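Heat pump dryer vs. racks and a dehumidifier in a small apartment?
Forum: Home & Household > Laundry

noemi_k
Okay, laundry people, I need opinions. We moved into a 700 square foot apartment in the spring with no dryer hookup to speak of (there's a closet with a washer in it and a regular outlet, and that's the whole laundry room). All summer I hung everything on the balcony and felt very smug about it. Now it's October and it rains every other day and the whole place smells like a wet towel.

So I've got two choices I keep going back and forth on.

One is a compact ventless dryer. The Brivholm one is on sale for $680 and it would fit on top of the washer with the stacking kit, if I can talk the landlord into it. Two is a dehumidifier and a better rack. I already own a Wudik rack, the tall one with the fold-out wings, and it leans if you put jeans on one side only.

I do four or five loads a week, two adults and a kid who plays soccer in mud. What would you do? And is it true that ventless dryers take three hours?

rustbelt_harvey
Yes, it's true, and you stop caring by week two. Ours takes a little over two hours on a normal load and closer to three on towels. You start it after dinner and it's done at bedtime. The clothes come out feeling slightly damp and then you touch them again five minutes later and they're fine. My wife thought it was broken the first month.

The thing I'd look at is the lint. Heat pump dryers have a second filter down by the coil, and if you skip it the thing gets slower and slower until you think it's dying. I vacuum mine every other weekend.

Get the dryer.

Andor_V
Disagree, and I've owned both. A dehumidifier does the laundry AND the bathroom AND the closet where your shoes go green. A dryer does laundry. If the whole apartment smells like a wet towel, that tells me the humidity is high all the time, and the dryer won't fix that.

I run a Rorik in the spare room with the door shut, two racks, and the fan on low pointed between the racks. T-shirts are done overnight. Jeans need until lunch. And nothing shrinks! I have shirts from years ago that still fit me in the shoulders, even if the stomach area is a different conversation.

noemi_k
The spare room part made me laugh. There is no spare room. There's a bedroom, a kid's bedroom, and the room where we do everything else. The rack lives between the couch and the radiator.

How loud is the Rorik? Could you watch TV next to it?

Andor_V
You can watch TV next to it. You can't watch a quiet movie next to it. It sounds like a fridge that's having a long day.

Could you do the bathroom? Door shut, rack in the tub, dehumidifier on the floor well away from the water. That's what I did in my last place.

pilcrow
Bathroom was a no for us with one bathroom and three people. Somebody always needs it at the exact moment the socks are finally getting somewhere.

Can I ask what your washer spins at? Everybody jumps straight to the drying part and skips this. My old one topped out at 600 and clothes came out dripping. The new one goes a lot faster and it cut a whole half day off the rack time. If your machine has a setting that's been left on gentle, turn it up for the cottons. It's free.

noemi_k
Went and looked. It has a little button for spin and mine has been sitting at 700 since we moved in. I never touched it!! There are two settings above it. Running a load on the highest one right now and it sounds like it wants to leave the building.

pilcrow
Check that it's level. There's usually a nut on each foot. You want no rocking at all when you push down on opposite corners.

rustbelt_harvey
And don't run one bath mat by itself on high spin. Ask me how I know. (It walked.)

Bela.F
I'm going to be the grump. High spin puts creases in cotton that you will not get out without an iron. I do shirts on medium, take them out the second the machine stops, and smooth them by hand before they go anywhere near a rack. Flat on a table, hem first, pull it straight from both sides, then the side seams, then the collar. It's a couple of minutes of work and I haven't ironed a T-shirt in ages. The wrinkles set while it dries, so whatever shape it's in when you hang it is the shape you're wearing.

Same goes for the hem. Cheap knit hems like to roll up on themselves, and if you let them dry rolled they stay rolled. 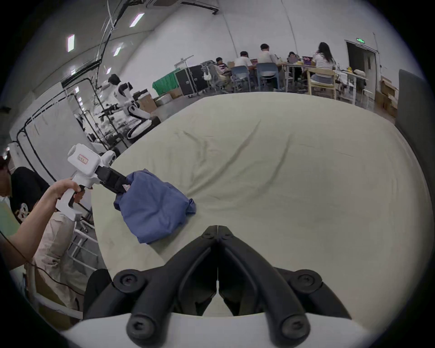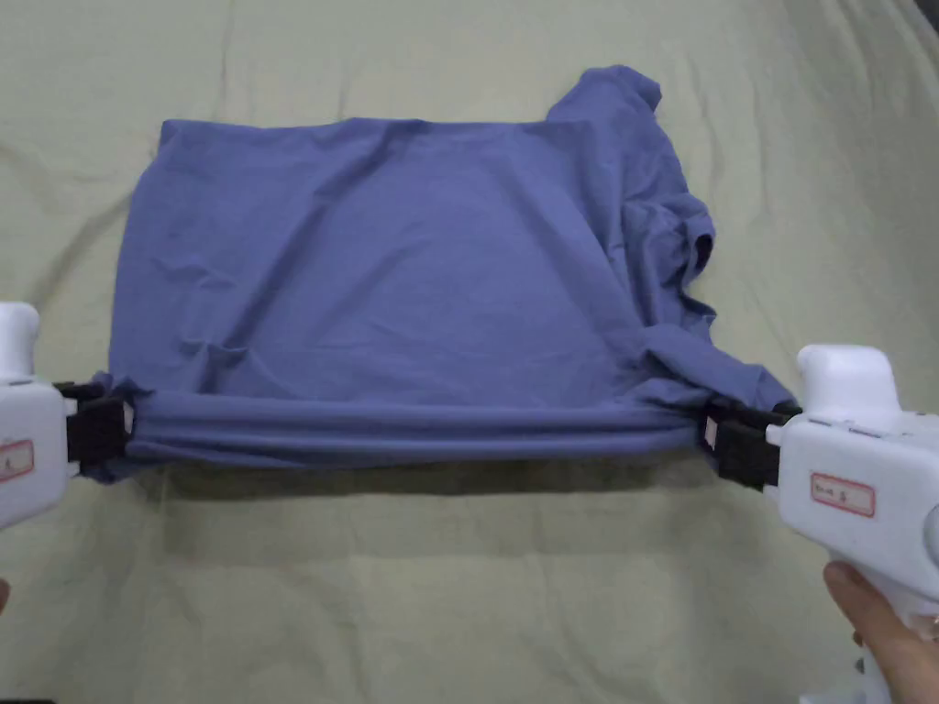

The blue one on the green cloth in both. Second one is the hem pulled tight.

Andor_V
Béla has been preaching the hem thing on here for as long as I've been a member and I have to admit I do it now. Only for shirts I wear out of the house though.

pilcrow
I don't buy that spin speed makes that much difference in wrinkles. Overloading does. If the drum's stuffed, everything gets pressed into everything else and you could spin it by hand and it'd still come out like a raisin. Two thirds full and I get very little creasing even on the fast setting.

Bela.F
Then we have different shirts. Mine are the thin kind. With the heavy ones you may be right, I'll give you that much.

pilcrow
Fair. Mine are mostly thick work tees.

noemi_k
Update on the spin experiment. I hung the fast load at 4 in the afternoon and the kid's soccer shirts were dry by bedtime, which has never happened in this apartment. The towels were still damp in the morning, but less tragic than usual. So thank you pilcrow, I feel a bit silly.

Still smells musty in here though. The window by the radiator had water running down it at breakfast.

miklos_sz
Water on the window means you're over the line, so please don't just get used to it. We did that one winter and ended up with black spots behind the bookcase and had to throw out a box of photo albums. Get a cheap humidity meter before you spend real money on anything. Put it in the bedroom for a few days and then move it to the living room. If it's high in both places you want the dehumidifier. If it only jumps when the rack is out, then it's the laundry and the dryer makes more sense.

Open two windows across from each other for ten minutes morning and evening too. I know it feels crazy with the heat on. My mother does it in January with her coat on.

rustbelt_harvey
That's the first sensible thing anybody's said in this thread, me included.

I'll add one in favor of the dryer though. Towels. Rack-dried towels are sandpaper and I will not be argued with.

Andor_V
I like a scratchy towel! It wakes you up.

rustbelt_harvey
You need help.

noemi_k
Ha. My husband is also on team scratchy towel and I will be showing him this.

Ordered a meter. Also called the landlord about the dryer. He says he's fine with ventless as long as it's on its own outlet, and the washer's outlet shares with I don't know what. He's sending somebody to look.

miklos_sz
Good, and don't let anyone tell you a power strip is okay for it. No extension cords either.

gooseberry_lane
Jumping in with a third option. Do you have a laundromat nearby? I take just the towels and bedding once a week and rack everything else. I go to the Agudelo on our corner, get a coffee, read for forty minutes, and it's the most peaceful part of my week. You'd need a LOT of dryer visits to get to $680.

noemi_k
There's one eight blocks away and it's uphill coming back. But I do have one of those folding carts. Hmm. I hadn't thought of splitting it up like that.

pilcrow
Splitting is smart. Towels and sheets are most of the water anyway. Take those out of the apartment and the rack might be enough on its own.

Bela.F
And fold the sheets there while they're warm. With a fitted sheet, put your hands in two corners, tuck one corner into the other, then lay it down and finish it on the table. I've seen people try it standing up in the aisle and it's like watching somebody fight a ghost.

gooseberry_lane
I ball mine up and put it in the closet and shut the door fast.

Bela.F
I'm going to pretend I didn't read that.

noemi_k
Okay, meter's been in the bedroom three nights. It's fine in there! In the high fifties, and it goes down when we air it out the way Miklós said. In the living room it's in the fifties until the rack comes out and then it shoots up past seventy and stays there until morning. So it IS the laundry.

The landlord's guy came too. The washer outlet is shared with the bathroom, so there's no dryer in that closet unless they run a new line, and "maybe in the spring" is what I was told.

For now I'm doing the cart and the hill for towels and bedding, fast spin for the thick stuff, medium for the thin shirts, and the rack moves over by the balcony door with the fan from summer. If that still isn't enough in a month I'll look at the Rorik. Andor, which size did you get?

Andor_V
The middle one. The small one's tank filled up overnight and shut itself off and I'd wake up to wet socks. If yours has a hose connection and you can reach a drain, use that and you'll never empty it.

And put the jeans in the middle of the Wudik, one leg over each side of the bar. That's how I stopped mine leaning.

noemi_k
Trying the jeans thing tonight. Harvey, save me the name of your stacking kit for spring please.

rustbelt_harvey
Will do. It's written on the box in the garage, I'll dig it out when I'm down there.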